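4.2 Setting up a match in the Trarader scoring app

1. Open Fixtures and tap New Match. Enter both team names as they appear on the league sheet.
2. Select the format. For limited-overs matches, enter the overs per side and the maximum per bowler.
3. Add 11 players to each side, then mark the captain and wicketkeeper.

Note: The batting order can be changed until a player is marked as in. 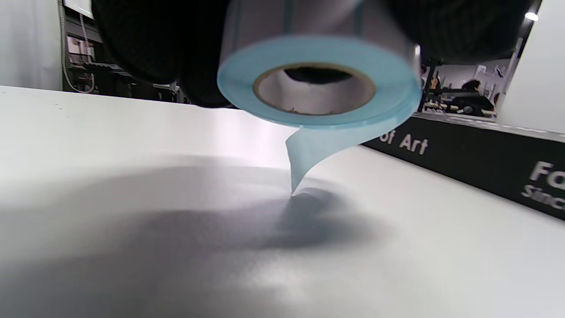
4. Enter the toss result and tap Start Innings. The app asks for both opening batters and the first bowler.
5. Check that the striker is shown in bold – tap Swap if not.

Caution: Reset Innings deletes every ball recorded. Error 57 means that 2 devices are scoring the same match. Close one before the next ball.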